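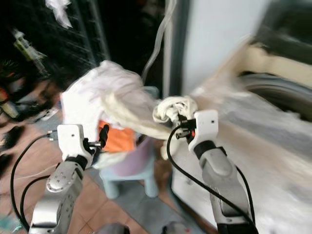 白色滚筒洗衣机前,一堆待整理的衣物。

2025年3月28日,Sirkden

约的下午,她迟到了一刻钟,刚从变电站那边赶过来,外套没脱就坐下。Sirkden供电合作社的负责人,管着镇上的分时电价试点。不愿意登名字,说合作社的事写合作社就行。下面是谈话整理,顺序稍有调整。

先问钱。试点从去年12月开始,参加的有82户,夜里用电便宜,傍晚最贵。账单到底降了没有?

“大部分降了。有6户涨了。”她答得很快,像是被问过很多遍。“涨的那几户我都打过电话。有一家是老人,白天晚上都在家,傍晚做饭、取暖全挤在一起。这种情况你跟人家讲错峰,人家怎么错?饭总要吃的。”

那这6户怎么办。她说差额由合作社补,补到试点结束。之后呢?“之后要看理事会。我个人的意见是设一个上限,涨了也不能超过原来的价。还没通过。”

电从哪里来,也得说一句。Kuusk风场,山脊上那一排,镇上的人抬头就看得见。以前夜里风大的时候电卖不出去,只能停机。合作社跟风场签了5年的夜间供电合同,价格固定。她认为这份合同才是整件事的根子,电价表只是后面长出来的东西。

“大家喜欢谈风机,喜欢拍照。合同没人拍。”

问她合同里有没有后悔的条款。停了一会儿。“有。无风的时候谁来补电,写得太松。一月份那几天没风,我们自己上市场买,买得很贵。下次谈判这条肯定要改。”贵到什么程度,她没有说,只说年报里会有。

接着谈Andthorpe。邻镇走的是另一条路,屋顶光伏,白天便宜,晚上照旧。两边的居民经常拿来比,有时候比得很凶。

“他们的办法在他们那里行得通,白天有工厂开工,中午的电有人用。我们这里白天人都出去上班了,屋顶发的电给谁?”她说两镇之间其实谈过连一条线,白天他们送过来,夜里我们送过去,图纸都画了。卡在Sirkow那一段,线路要穿过那边的湿地,许可证到现在没下来。她对此不想多讲,手一摆。“等。” 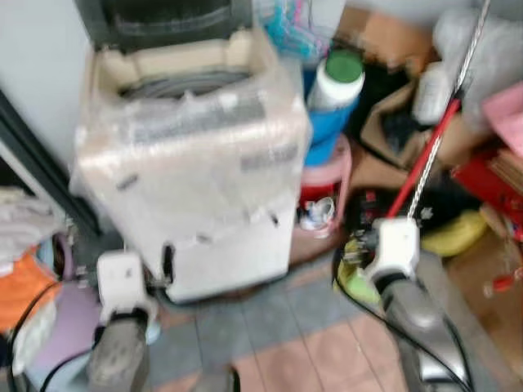

分时电价最难的部分在宣传,这一点她讲的比合同还久。试点前开了14场说明会,到场的人多半已经打算参加,真正犹豫的不来。后来改成上门,带一张纸,上面只写三行:几点贵,几点便宜,打哪个电话。效果好得多。上门的人还发现,居民问的问题跟他们预想的完全两样。没有谁问风场,问的都是家里的电器。那种刚进门、外面的塑料膜还没撕掉的白色上开盖洗衣机,盖子掀着,主人第一句话就是:这个能不能定时?“我们的人哪里知道每个牌子能不能定时。”她说。后来合作社在三行字下面添了第四行,提醒大家先翻说明书里的“预约”一节。

夜里洗衣服吵不吵?有投诉。公寓楼里多一些,独栋的少。她说便宜时段原本从半夜开始,二月起提前到晚上九点半,就是因为楼里的邻居吵架。“风场那边不太高兴,九点半还不算他们的低谷。谈了两个星期,最后各让一点。”

有人批评合作社把调度的负担推给了家庭,让普通人替电网操心。她不完全反对这种说法。“一部分是对的。洗碗、洗衣、充电,家里总有一个人在记时间,这个人的工夫账单上看不见。”所以下一步想装自动开关,由合作社远程控制热水器,住户签字同意才装,随时可以退出。热水器先做,别的以后在说。预算还没批,供应商也在比价,她不肯透露是哪几家。

小商户没有进试点。面包房最想进,凌晨用电,天然合适。问为什么不让进,回答是电表不一样,商用表要换,换表的钱谁出又是一轮争论。面包房老板来办公室找过她,带了一袋面包。“面包我收了,名额给不了。”

最后问她自己家参加没有。参加了,第一批。省了多少?她翻手机找账单,没找到,电话倒先响了,变电站打来的。她站起来往外走,边走边说年报五月出,数字都在里面,叫我到时候去办公室拿一份纸的。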